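Textile Care, Unit 4: Handling and folding garments of mixed construction
Handout to accompany the second practical
Course leader: Leonie Goodwin

4.1 Scope

Unit 3 covered flat goods (towels, pillowcases, tea towels), where every edge is straight and the fold lines can be set by halving. Unit 4 covers garments with at least one gathered or shaped section. The method for flat goods fails on these because the edges differ in length and the fabric stores slack near the gathers.

4.2 Terms

Casing: the channel of fabric that encloses elastic or a drawstring.
Gathered band: any waistband or cuff drawn in by elastic. Its relaxed length is shorter than the fabric sewn to it.
Ballooning: the raised folds that form next to a gathered band when the garment is laid down.
Flare: the increase in width from waist to hem in a skirt or dress.
Anchor point: the part of the garment held still while another part is moved.

4.3 Trousers with elasticated waist and cuffs

1. Lay the garment on a clear area of table with the waistband at one end and the cuffs at the other. Do not pull the elastic to full stretch at this stage.
2. Hold the waistband. This is the first anchor point.
3. Take hold of a cuff and draw it away from the waistband until the leg lies straight. Repeat for the second leg.
4. Tuck any drawstring ends inside the casing or lay them along the leg. A loose end caught in a fold leaves a ridge after pressing.
5. Flatten the ballooning with the flat of the hand, working from the band towards the middle of the leg.
6. Place one leg over the other, matching cuff to cuff. Fold the crotch point in so that the outline is a rectangle.
7. Fold in thirds from the cuff end.

Thin, crinkled fabrics slide over themselves and twist readily between two holding points. If a twist forms, release one end, let it turn, and take hold again over a greater width. Increasing the tension tightens the twist.

4.4 Dresses with flared skirts

The bodice and skirt are treated as separate areas. Set the neckline and shoulders first, smooth the sleeves outwards, then work down to the hem. Diagonal creases in the skirt normally run from the waist to the wider part of the hem and should be eased out along their length. Fold both sides of the skirt inwards to the width of the shoulders. Ruffled sleeves are laid over the bodice last and are not pressed under the fold.

4.5 Small and padded items

Socks are paired before folding. Gloves are laid flat with the fingers together. Padded sports items are not folded and are kept to the far side of the table while clothing is being handled. Assessment sheets go to Yaroslav Holovko by Sunday. The Noltach steamer is for demonstration only.

4.6 Reference pictures 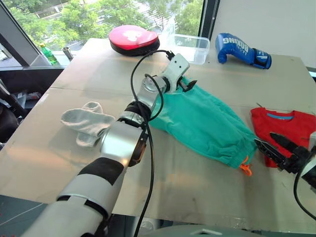
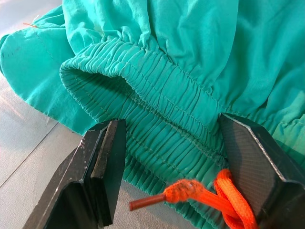
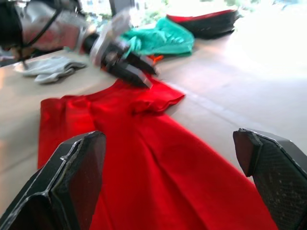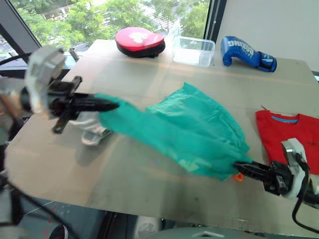
Should elasticated cuffs be folded inside out to protect the gathers?

Leave them right side out. Turning the cuff doubles the bulk at the end of the leg and makes the final fold uneven. The gathers need no protection if the garment is stored without weight on top of it.

Comments (3)

Huia Nepia
Step 6 in 4.3 took me several goes. Folding the crotch point in before the legs are matched works better for me on wide cuts. Is that acceptable for the assessment?

Leonie Goodwin
Either order is accepted. The finished outline is what gets marked.

Jolene McKinnon
Could 4.4 say what to do with a lined skirt? The lining on mine always ends up shorter than the outer layer once the sides are in.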